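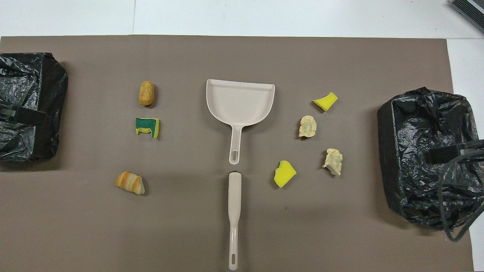

Benedetta Ferraro

Section 5: Setting up the sorting table

If you've already put the table together (Section 4), you can go straight into this. I do my sorting on a big flat mat because it's so much easier to clean up after, and I've had mine down long enough that I'd feel strange working without it. You'll need the mat, two bins, bags to line them, a clip for each bin, and a dustpan with its brush. That's the whole kit!

Laying the mat

1. Wipe the tabletop and let it dry. Crumbs under the mat turn into little bumps that you'll feel every single time you sweep over them, and they're maddening.

2. Unroll the mat and leave it overnight if the corners curl. Mine came from Fabbri and had been rolled up tight since December, so I weighed it down with cookbooks (big ones) and went to bed.

3. Slide it toward the edge where you'll be standing. I leave a band of bare table showing along the far side, and that's where I put anything that shouldn't get swept up by accident.

4. If your table is made of panels, check the joint between them with your fingertips. A lip there will rock the mat. Go back and tighten the underside as in Section 4, step 11.

Note: a plain brownish mat is kinder than a white one. I tried white first and it looked tired in no time. Pale bits still show up nicely on the brown, and it doesn't glare at you under a lamp.

Lining the bins

5. Open a bag all the way before it goes in. I give mine a good shake by the back door – the dog hates it – and then push my fist down into the bottom corners.

6. Fold the top of the bag over the rim, a hand's width or so. Wrinkles are fine. I used to fuss over getting them smooth, and Cosimo Colombo, who wrote the storage half of this guide, still does.

7. Clip the bag to the rim. One clip on the side of each bin is plenty for light stuff. For anything heavy, add a second one opposite.

8. Stand one bin at the left end of the mat and the other at the right. Decide now which is trash and which is for recycling, and stick with it! I keep trash on the left. If you share the table, put a label on each one, since two black bins with black bags in them are going to get mixed up sooner or later.

Caution: keep cords clear of the bins. When you pull a full bag out in a hurry it's very easy to hook a loop of cable along with it, and whatever is plugged in comes too.

Dustpan and brush

9. Put the dustpan in the middle of the mat with the handle toward you and the brush just below it. I like a matching set, and beige is what I ended up with. Any set will do, but look for a hole near the end of each handle so you can hang them up when you're done.

10. Before you sort anything real, do a dry run with a pinch of rice. Sweep it into the pan, tip it in the left bin, then do the same on the right. If you have to stretch, bring that bin closer. It can sit partly on the mat and partly on the table, as long as it doesn't wobble.

11. Put small items you're sorting to the left of the dustpan, a few at a time. Left-handed folks can flip all of this around.

Note: the pan goes face up. I know, I know, but it gets knocked over and then you're chasing the same dust twice.

Emptying and putting away

Unclip first, then gather the folded edge of the bag and lift straight up. Drop the clips in the empty bin so they don't wander off. Rinse the dustpan, tap out the brush outside, and hang both on the hooks from Section 3. The mat can stay where it is.

Spare clips are in the Skilla drawer, second from the top. Sizes are in Section 6.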